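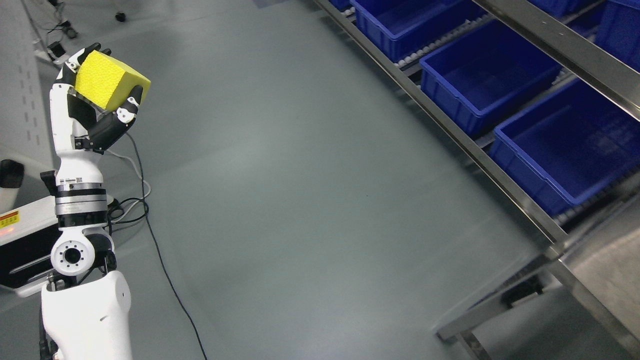
The House at Hirnwood That Was Never Finished

Print | E-mail

The owner of the house at Hirnwood opens the kitchen door and asks me to mind the step. It goes down, then up again, and then comes a second door, which is painted shut.

"My grandfather made it for a cellar," she says. "The cellar was never dug, but he liked the door, so it stayed."

The house stands above the village of Modumska and has 98 windows. Fifty of them look into other rooms. Her grandfather bought them from a closed hotel, the Bravusano, and he did not want to waste even one.

"He paid for the whole lot and they arrived in March, in the snow," she says. "After this he had to build walls to put them in."

Did he have a plan? She laughs and shows me a school notebook with only 2 pages used. The rest was in his head, she says, and he changed it often at breakfast.

The strangest part is the tower, which the family calls the Fang. It leans a little toward the orchard and its stairs stop under a flat ceiling.

"As children we sat on the top stair and ate apples. For us it was a normal room."

Last year about 500 people came to see the house. She would like to repair the roof first and the tower after it. I ask if she will finish the stairs.

"To where?" she says, and goes to look for the key of the attic.

Related articles
- A chapel built inside a barn
- Why old houses have false windows
- Living in a water tower

14 shares | 3 comments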